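Search Winurano
Enter keyword

Filed under: Camera Care & Home Workshop

February — by Vignesh Chowdary

My lens kept fogging when I came in from the cold, so now I zip the camera into a plastic bag before I open the back door and leave it sealed for 2 hours. Works a treat! I toss in a couple of silica packets too (dried out first in a low oven).

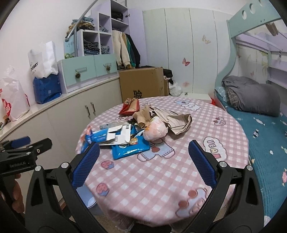 Batteries get their own little pouch — terminals covered, colour-coded tape for charged and flat.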